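Clivby Allotments: Winter Newsletter
01/11/2025

Water, sheds and the new bulk order

The mains supply to the Clivby site goes off at the end of this week and will stay off until April. Please empty your hoses and bring them in, and leave the standpipe taps open so that any water left in them can drain. Two taps on the lower path split last winter after they were left closed, and the repair used up money we had meant to spend on the gate.

The dipping tanks will be left full. If you use a can from the tanks, put the lid back on afterwards. The lids keep leaves out as well as wildlife, and the tank by the Robichaud Lane entrance was in a poor state by spring.

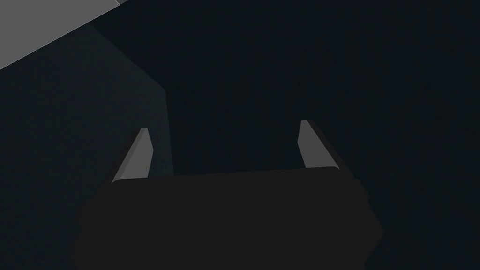 We have been asked again whether plot holders may fit their own water butts. They may, as long as the butt stands on a firm base inside the plot and the overflow doesn't run on to a path or a neighbour's beds. A shed roof of ordinary size will fill a 186 litre butt quite quickly in a wet month. Anyone planning to put in a 1000 litre tank needs to write to us first with a sketch of where it will go. Tanks of that size are heavy when full and have sunk into soft ground on other parts of the site.

Butts must be dark or covered. Clear containers turn green by May and the smell is unpleasant for everyone.
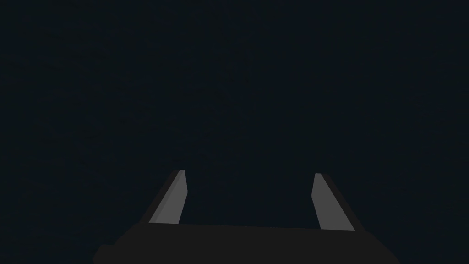 Seed potatoes and compost

The bulk order is with Warkero again this year. The potato list is shorter than last time, with four varieties: two earlies, one second early and one maincrop. Garlic and onion sets are on a separate form. Forms are in the box on the hut door and should be returned there with payment in an envelope marked with your plot number.

Compost will come from Lendier, who have changed their bag size. The price per bag looks lower than last year but the bags hold less, so check how many you need before filling in the form. Delivery is to the main gate only. Please collect your bags on the day, as there is no room to store them in the hut.

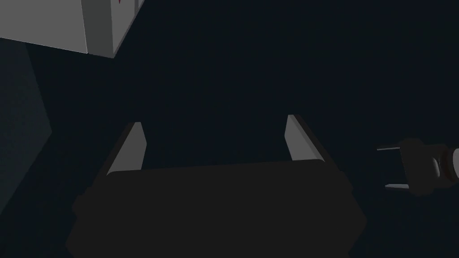
A few people have asked for peat-free seed compost as well as the general sort. It can be added to the order if we have requests for at least six bags. Write it at the bottom of the form and we will let you know. If there isn't enough interest, your money for that item will be returned.

Manure is still free from the heap by the car park. The older end, nearest the hedge, is ready to use now. The other end is fresh and should be left until next autumn.

Bonfires and paths

Bonfires are allowed from now until the end of March, after dusk only, and never when the wind is blowing towards the houses. Burn dry plant waste and untreated wood. Carpet, plastic and painted timber must go to the tip.
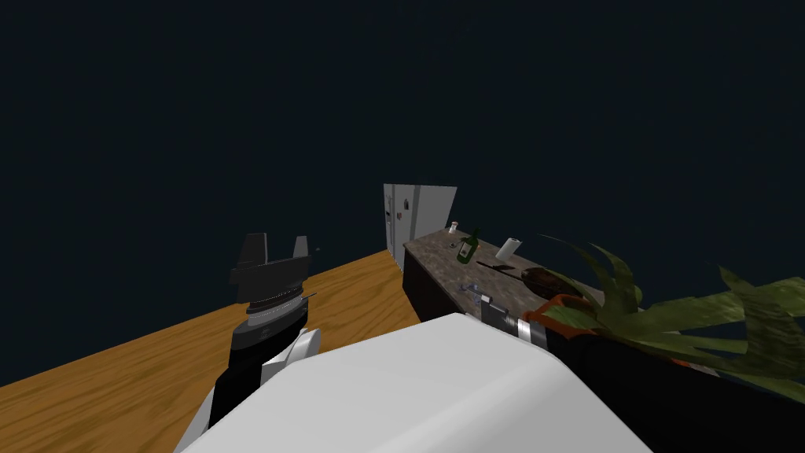
Check any pile for hedgehogs before lighting it, or better still build it on the same day. The paths between plots are the shared duty of the plots on either side and should be cut once more before the frosts. The site mower is back from repair and the key is in its usual place. Please top up the fuel if you finish the can.

Rent reminders will go out with the next newsletter.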